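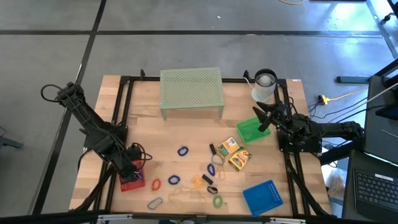
Die cutter jams on thick cardstock — ticket 700

Home | Shop | Projects | Help Desk | My Tickets

Opened February 7, 2021 by Nazareno Lo Presti

Hi again! My Clorker die cutter is stopping halfway through the plates, and I have 23 anniversary cards to finish, so I'm getting a bit twitchy. It's fine with the thin Itmont paper. With the Vasseur cardstock the handle goes stiff, I hear a creak, and the scallop border only cuts on the left side.

Tried so far:

Swapped the cutting plates top for bottom. Slightly better, then the same thing again.

Took out the shim. It rolls through beautifully but barely marks the card (lovely embossing, I suppose, if I'd wanted embossing!).

Turned the die on an angle so the long edge doesn't hit the roller all at once. Got 8 clean borders in a row and did a little dance, and then number nine stuck.

Update: your reply said to check the plates for bowing. I laid the bottom one on the kitchen counter and it rocks like a chair. I've had it since October and I always cut in the same spot, so I guess that's me told.

Update 2: new Tosturov plates came, and I'm through 29 cuts with no creak. Still a few fibers hanging on in the tight corners — wax paper under the cardstock helps. Could you leave this open until I've tried the big oval die?

Status: waiting on customer

Print this page | E-mail this page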